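Remote eats batteries in weeks – what am I missing?

Asked by Esperanza Mercado, October 9, 2025
Viewed 152 times

I have a soundbar I love to bits, but its remote has gone through three sets of AAAs since September! The old set lasted more than a year. I buy the Storar ones from the corner store. Contacts look clean to me. Any ideas before I give up and order a new remote?

2 answers

Barrett Wojcik
19 votes

Oh, I love this kind of problem! First suspect is a stuck button. Take the batteries out, press every button a bunch of times, then put them back in and point the remote at your phone's front camera. On most phones an infrared remote shows up as a little purple flicker. If it flickers with no finger on it, you've found your battery thief – a sticky key sending all day long.

If it stays dark, clean the springs anyway. A cotton swab with a drop of white vinegar, then a dry one. And never mix old and new batteries, the weak one drags the other down. I did all this on my own remote and it's been going great ever since.
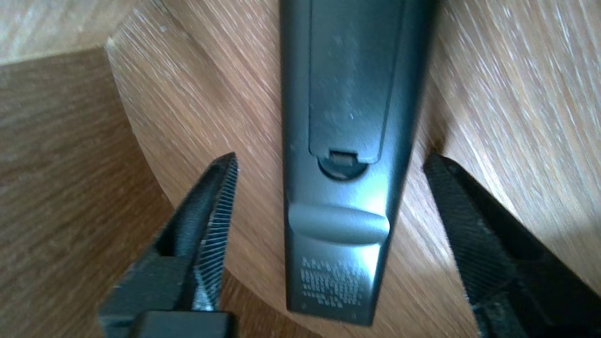
Battery cover side up on the round table.

Try another brand too, just to rule it out.

Obi215
2 votes

mine was wedged under a couch cushion with the volume key pressed in lol. check where you keep it. also some remotes use bluetooth and those won't show on the camera trick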